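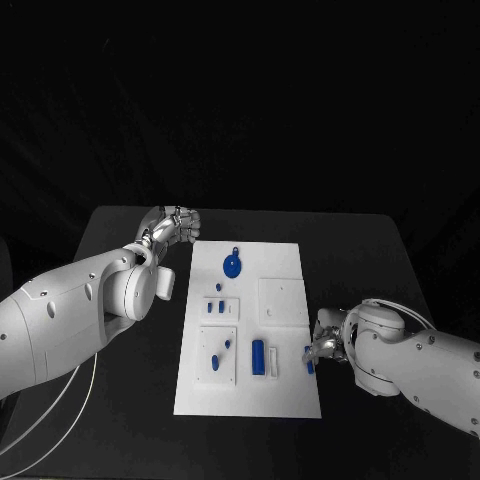 How many times do you have to show it before it gets it?

Eighty, if your hands are good that day. More if they aren't.

That was what Covadonga Miranda told me my first night at Vundale, walking fast, badge in her teeth, coffee in each hand, neither one for me. Eighty good ones per task. Bad ones go in the bin. You'll make a lot of bad ones.

I made a lot of bad ones.

You put on the gloves. You put on the headset. Then your arms aren't your arms, they're white and too long and they start somewhere out past your shoulders. Black cloth ahead, gray table, the board. Blue parts. Blue block, pick up, put in slot. A baby could do it. A baby has skin.

"You're pushing," Covadonga said.

"I'm not pushing."

"Fingers say you're pushing."

There's no feel in the gloves. People think there is. There's a little buzz at contact and then you're on your own, you have to look with your eyes for what your thumb would just know. I'd watch the block tip and think, that's it, that's seated, and it wasn't. Bin. Again. Bin.

Night shift, because Skumberg wanted the set by morning and the day people had gone home for Christmas. 25th December. Double pay. I had told my mother it was a warehouse.

"What kind of warehouse?"

"The kind with boxes, Ma."

She set a plate aside for me anyway. I knew she would, foil on it, my name on the foil, as if somebody else in that apartment was going to take it. Since April it was only her.

My father fixed clocks. Not for a living, he drove for Mayrhofer for a living, but the kitchen table was always clocks. He taught me by the hands. Stood behind the chair and put his over mine, big dry hands, smelled of oil, and moved my fingers where they went. Never said a word about it. No left, no right, no careful. Just the weight of his hands and then, some night I didn't notice, no weight. I was doing it and he was at the sink rinsing his cup.

I hadn't thought about that in years. I thought about it at two in the morning with a blue block in a metal hand.

"Thirty one," Covadonga said. She kept the tally out loud. "That was nice. What did you do?"

"Nothing."

"Do nothing again."

So I did nothing again. Let the wrist go soft. Went to the block from above, waited, closed. Lifted. Drifted over to the holder and let it find its own way down, a bit of wiggle like you do with a key in a old door. I could hear the motors through the headset foam, a thin whine and then quiet.

Forty. Forty four. A bad run. Fifty.

She gave me a break and one of the coffees, finally, cold. We sat on the crates by the Cletesel cabinet where all the fans are. She had her shoes off.

"You've got a habit," she said. "Before you let go. You stop."

"Sorry."

"Half a second. Every time. You stop, then you open."

"I can quit it."

She thought about it, rubbing her foot. "Does it hurt anything?"

"It's slow."

"Skumberg pays by the set." She shrugged. "Leave it. It's in fifty of them already."

Back in. Sixty. My neck was killing me. Sixty eight, sixty nine, the numbers coming quicker, my shoulders doing it without asking. I stopped talking. She stopped talking except for the number. Somewhere in there the arms got to be the right length.

Eighty.

I took the headset off and the room was enormous and ugly. Ten to five. She was already typing, she'd started the training run before I got the second glove off, the woman did not know how to sit and wait for a thing.

"Go home," she said.

"How long's it take?"

"Long. Go home, eat somthing."

I didn't go home. I lay down on two chairs with my coat over me and when I woke up there was light in the high windows and my cheek had the zipper printed on it. Covadonga was standing at the table with her arms folded. Headset on its hook. Gloves on theirs, flat, empty.

"Shh," she said, though I hadn't said anything.

The arms were moving.

The right one came in from above. Went soft at the wrist. Waited, closed. It lifted the block and carried it across, not fast, and lowered it at the holder, and there was the wiggle, the key in the door. The block went down.

And then it stopped. Half a second. Fingers still on.

I never got that from a manual. I didn't even know I had it till she said. But I knew whose it was, standing there in my socks. He'd set the tiny wheel on its post and then not let go yet. Wait. Make sure it wants to stay. Then open.

The hand opened.

"One," said Covadonga, and made a mark.

I called from the parking lot. She picked up on the first ring, she must of been sitting by it.

"Are you done with your boxes?"

"I'm done. Ma, listen. Is his stuff still in the hall closet? The tools?"

Quiet. I could hear the kitchen radio.

"Where else would it be," she said. "Are you hungry?"

I said I was coming. I said twenty minutes, put the plate in.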